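Speaker notes: Running a student arm project on one bench
Nghĩa Thân
Version of 12/9/20

Slide 1. Title
Say hello, say which college. Mention that the slides will be on the club page afterwards so people can stop photographing them. Twenty-five minutes of talk, then questions. If the clicker fails, ask the person at the front desk to press the arrow key.

Slide 2. What the project is
Students teach a robot arm to pick up household things and put them in a basket. They drive the arm by hand first, record what they did, and train a small model on the recordings. Then they let the arm try it alone.
The project is called Bokodard. The students picked the name and I have stopped asking what it means.
It runs as an after-hours club. No marks are given. Students come from electronics, computing and a few from product design.

Slide 3. What we started with
One arm, one gripper, one small camera at the wrist. One table.
The budget in the first year was 2,435 pounds and most of it went on the arm. We bought the motors from Vlachopoulos and printed the fingers ourselves.
Pause here. People usually ask about the cost of the computer. We used the ones already in the lab.

Slide 4. The first term
We lost most of it to wiring and to arguments about software versions. I would now write down one set of versions on day one and refuse to change it until the holidays.
The students wanted to begin with pouring and folding. We let them try for 2 weeks. After that they agreed to begin with picking up one object and putting it down somewhere else.

Slide 5. Recording
A recording is one attempt, from the arm at rest to the object in the basket. By the end of August we had 738 that we were willing to keep.
Explain "willing to keep". A student watches each one back and throws it out if the driver stopped to think, bumped the table or finished with the object in the wrong place. The student who drove it does not do the checking.
Early recordings were too tidy. Everyone put the object in the same spot, and the trained arm went to that spot whether the object was there or not. Tell the story of the sponge if there is time.

Slide 6. Who drives
Short turns. After 40 minutes the driving gets careless and the driver does not notice. We swap on a kitchen timer.
New members drive on their first evening. They learn more from that than from my introduction, which I have cut to one page.

Slide 7. The wrist camera
Spend longer here than on the other slides. This is the part other clubs write to me about.
The wrist view shows the fingers and whatever is near them, and it moves with the arm. Students find it confusing for a session or so and then prefer it.

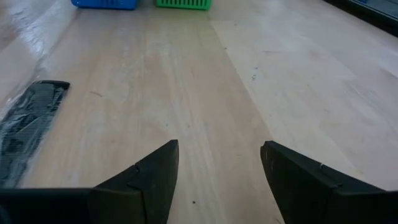 The fingers need to stay in view the whole time, open or closed. If the mount slips by a few degrees the model is looking at a different picture from the one it was trained on, and it starts to miss. We drew a pencil line across the mount and the wrist, and somebody checks it before the first recording of the evening.
Glare matters as well. Shiny packaging and plastic film look different from one hour to the next. We keep some of it in the recordings on purpose so the model has met it before.
Marks on the table are fine. We tried covering the wood with a plain cloth and the cloth kept getting dragged along by the gripper.

Slide 8. The Bellmont visit
We took the arm to the Bellmont open evening. Different table, different lights, and it missed nearly everything. The students recorded a fresh batch in the hall during the afternoon and trained over tea. It was better by the evening, though still slow.
Credit the Fostano team here. They lent us a clamp and a spare power supply.

Slide 9. What I would tell another club
Keep one task going for a whole term.
Label the recordings on the day, with the driver's initials.
Buy spare motors before you need them.
Print two sets of fingers and keep the second in a drawer.
Have one stop button and show it to every visitor.

Slide 10. Next
A second camera, fixed above the table. Two of the older students are writing the code to line up the timing. I don't have results to show yet.
We also want to try the same recordings with a softer fingertip.

Questions
Likely ones: age limit, insurance, whether the code is public (yes, apart from the part under repair). Handouts are in the box by the door.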